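Is a print with no edition number worth framing properly?
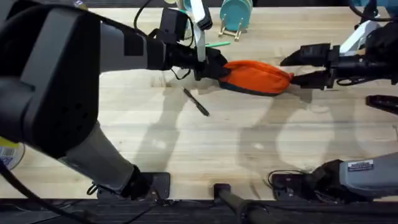 Bought a screenprint at the Heffernan clearance in February for $29. Signed in pencil, no number. The framer wants five times that. Am I being had?

Trellitz
Could be an artist's proof – look for "AP" in the margin. Could also be one of 1,000 posters somebody signed at a mall. Ask for the colour records.

pustonow_prints
Frame it if you like it.

Monden
Skip museum glass, insist on acid-free matting. My framer's first quote was also a work of imagination.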